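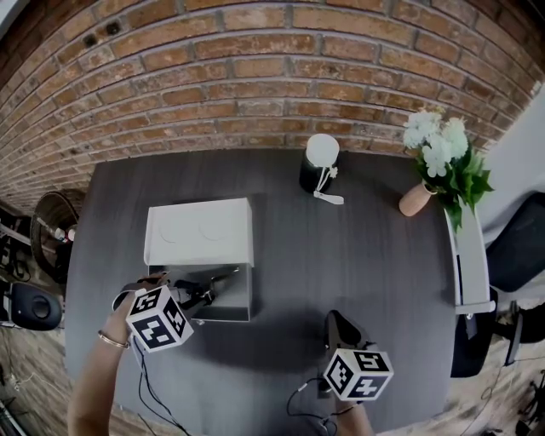 2 min read

I gave the Bileo sleep app 54 nights and I'm still tired. It hands me a score every morning, and on my worst night in September it said I'd slept beautifully. I was up until four with a toothache.

Where does the number come from? The help page mentions "3,827 sleepers" and leaves it there. I've canceled. A dark room and no coffee after lunch cost me nothing.

2 comments

Mathis Hervieu: Mine scored my nap on the train.

Hongjun Bai: Did they refund you?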